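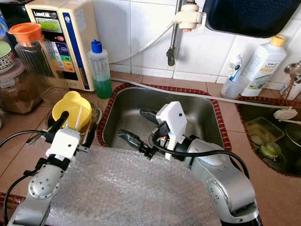
Veronika Bozsik replied on ticket 507: Yes, brownish film on clear glass is very often mineral mixed with old tea, and it comes off beautifully! Fill the dish with warm water, add a good splash of white vinegar and leave it for an hour. Skip the steel wool, please.

Arben Vlachou, Aug 23, 2024: Did the hour, then a second one. Most of it wiped away with a sponge, wow! There's still a faint ring at the bottom.

Veronika Bozsik: Great progress! Rub the ring with baking soda on a damp cloth, then rinse. I'm leaving 507 open until you've tried it.

Status: waiting on customer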